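MENDUSTHORPE, 11 October 2021 - Welter, which refurbishes and recycles office computers, today published results from a trial of robot arms on its teardown benches at Mendusthorpe. The arms can do part of the job. They can't yet do all of it.

Over the trial, 576 desktop computers went through a bench fitted with a single arm and a two-finger gripper. The arm was asked to remove memory modules, unplug cables and take out the coin cell battery from the motherboard. It finished all three tasks without help on 60 machines.
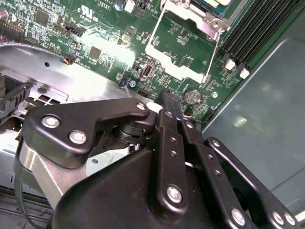
Memory modules gave the least trouble. Small cable connectors gave the most, and staff stepped in when a plug would not let go. A trained worker still clears a computer in less time than the arm does.

"People ask me if the robots are ready, and my answer is that they're ready for some of it," said Faraji Rashidi, operations manager at Welter. "Every case is laid out differently, and that's hard for a machine."

Control software for the trial came from Rilholm. Han-gyeol Ryu, the company's lead engineer, said the next version will be tested on 48 computer models, starting in February.

No jobs at Mendusthorpe will change as a result of the trial. Welter plans to run five benches with arms next year, each with a worker present.

The full results are available from the Welter press office on request.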